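Lituvow laundry gripper, two weeks in: can it fold yet?

Short version, no. Longer version, sort of, and jeans are where it gets interesting.
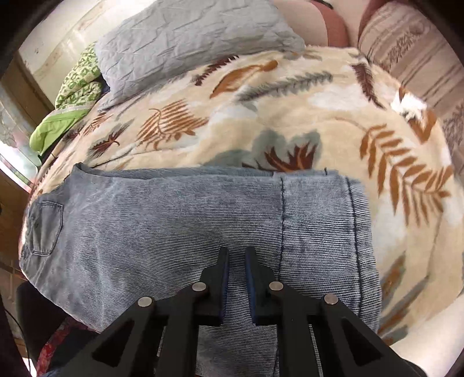

A reader going by Fladau wrote in after the first part of this review to say I was asking the wrong question. Folding is the easy bit, they said, any machine can fold a thing once it's flat and square, and what they want to know is who gets it flat and square. Fair. They also said they'd pay for a machine that only matched socks and did nothing else. Also fair. I've tried to keep the first point in mind for the rest of this.

So. What you get. The Lituvow kit is two-finger grippers, one you hold in your hand and one that goes on the arm, plus the arm, plus the software, which is called Pullidora and wants an update every time you look at it. You do the chore yourself with the hand-held one, over and over, and Pullidora is supposed to learn from that and run the arm. Setup took me most of an evening. Clamp for the arm is good. Cable is too short. Manual has a page on tablecloths and no page on pants.

The hand-held one first, as that's where you spend your time. Comfortable enough. Squeeze is light, fingers close evenly, pads hold denim without chewing it. After 2 weeks no marks on anything I own. My thumb got sore on day one and then it didn't. Picking up one layer of cloth instead of two is the hard part, you learn to come in low at the fold and pinch less than you think. Thick stuff you can feel through the trigger. Thin stuff you can't, and I dragged a bedsheet off the bed more than once.

Doing it all with two fingers is slow. A pair of jeans I'd fold in a few seconds by hand takes me 9 moves with the gripper if I'm tidy about it. Grab hem, lift, lay over, smooth. Smoothing is the worst of it, you're basically petting the fabric with a closed claw.

They ask for 300 folds per type of garment before you let the arm try. I did it for towels and for jeans. Did not do it for shirts, life is short. You can split it over as many days as you like and Pullidora keeps the tally, also tells you which ones it's throwing out. It threw out a lot of my early ones, no explanation, just a gray dot.

Towels: good. Really pretty good. The arm picks a corner, brings it over, does the second fold, and the stack is something you'd put in a closet. A bit crooked. Fine.

Jeans: hmm. If I lay them out flat, legs together, on a plain surface, it gets the first fold most of the time. Second fold is a coin toss. Waistband is heavy and stiff and the legs arent, so the grip that works at one end lets go at the other. Back pockets seem to bother it too — it'll go for a pocket edge like it's the edge of the garment and then sit there pulling. I watched it do that for over 13 minutes one night before I hit stop. There should be a timeout. There is not a timeout.

Soft surfaces are another thing. Most people I know fold on the bed. On a table the fingers have something firm to slide along. On fleece they dig in and pick up blanket along with the pants, and then the arm folds the blanket too, very neatly. I ended up using a card table, which means one more thing in a small room.

And back to Fladau's point, it can't start from the basket. Balled up, inside out, one leg twisted in a sleeve, forget it. You shake it out, you lay it down, you line it up. By then you've done the chore, or the annoying half. Same goes for after, it won't carry the stack anywhere or open a drawer.

I had the Ó Briain folding frame here in September, the one with no learning in it at all, just panels and a motor. Faster on shirts. Useless on anything longer than the panels, so jeans were out entirely. No setup though, and it doesn't care what your table looks like. If all you want is folded shirts and you don't mind feeding it, that one's the better buy and it takes up less room.

Good things about the Lituvow: quiet, pads wipe clean, the hand-held part feels solid, and it does improve. Jeans in the second week were noticably better than in the first. Bad things: the cable, the updates, no timeout, and the hours. So many hours. I don't think I'll ever make them back on towels.

Would I keep it? For fiddling, yes. For laundry, no. If you like the training part, and I kind of did with the radio on, there's plenty here. If you've got a full basket and work in the morning, use your hands.

Shirts in part three, if I get through the folds.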